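The visitors were asked to assemble at the east entrance of the Judano works on Friday at a quarter to ten, and by ten all but one had done so. Mrs Vimala Rodrigues, who had been appointed to receive them, waited three minutes more for the gentleman from Gullon and then closed the register.

"The party will kindly remain together," she said. "Questions may be put at the end of each station."

It was the second open day of the year. The first, in May, had been attended by suppliers and had passed without incident. The present party had been drawn from the families of former employees, and among them was Mr Gangadharan Palaniappan, formerly of the gear room, whose works number had been 591 and who had written it in the register from habit, in the column meant for telephone numbers.

They were shown the stores and the new canteen. They were shown a framed letter from the Kornari Railway, thanking the company for 3085 sets delivered before the monsoon. Mr Palaniappan read it through twice. He had inspected a good many of those sets himself, under a lamp which had since been taken down.

The gear room was the last station. The long benches had gone and the floor was bare concrete. Miss Annapurna Bangera, the engineer in charge, wished the party good morning and explained that the arm would place gears upon the posts of a plate, one after another, and that visitors should stay behind the line.

"Does it feel the teeth?" asked Mr Palaniappan.

"I beg your pardon?"

"When the one gear comes down against the other. You turn it a little, with the thumb, until it drops."

Miss Bangera considered this. She was a truthful person, and the sheet she had been given by the publicity office did not cover the point.

"It turns it a little," she said. "We had a great deal of trouble with that. For two months it only pushed."

"Janaka Akanda only pushed," said Mr Palaniappan. "They moved him to packing."

Mrs Rodrigues observed that there were four minutes remaining. The party drew up to the line, and a child was lifted to see. Miss Bangera gave the instruction and stood back with her hands folded - a posture which Mr Palaniappan, without noticing it, had also adopted.

The arm came down over the cloth and closed upon a gear. He found that his thumb was moving against the side of his finger.

"Slowly," he said, to whom it was not clear. 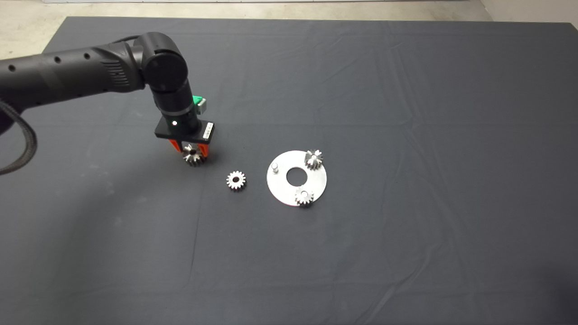 The gear room at Judano: a gear held above the cloth, with two already on the plate.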